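Stellden opens street simulator to sidewalk robot builders

By Mhairi Halliday

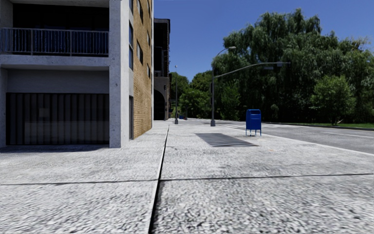
A sidewalk in one of the simulator's city blocks, with a mailbox and a metal grate set into the pavement. Rendering: Stellden

Stellden put its street simulator on general sale on 6th June, after a closed trial that began in February. The software, called Pukness, lets companies that build delivery and inspection robots test their navigation code on computer-rendered sidewalks before sending a machine outdoors.

The first release comes with 24 city blocks. Buyers can place a simulated robot anywhere on the pavement, set a destination and record what its cameras would pick up along the way. Curbs, slab joints, poles and mailboxes are part of the street model, and each can be moved or removed between runs. The time of day can be changed as well, so a route that works at noon can be repeated with long shadows across the path.

"Most of our customers already have a robot that can drive in a straight line," said Stijn Postma, who runs the product team at Stellden's office in Zernville. "They want to know what it does when there is a mailbox in the way and a curb on the other side of it."

Van Dijk, a maker of small delivery carts, took part in the trial. The company said it ran over 60 test routes a night on a single workstation and used the results to change how its carts plan a turn near a curb. It still tests every software update on a closed lot before using it on a public street.

The simulator has limits. Rain is included, but snow and ice are not, and pedestrians follow fixed paths that the user has to draw by hand. Postma said walkers that react to the robot are planned for the next version. He did not give a date. Grass and loose gravel are shown on screen but behave like hard ground when a robot drives onto them, a point several trial users raised.

Pukness is sold as a yearly license in two sizes. The smaller one covers 10 users and the full set of blocks. The larger one adds a block editor, which lets a team build its own streets from survey data, and has no cap on users. Stellden gives prices on request. Schools can apply for a free license that lasts 18 months.

The software runs on Linux and Windows and needs a separate graphics card. A trial version with one block can be downloaded from the company's website after registration.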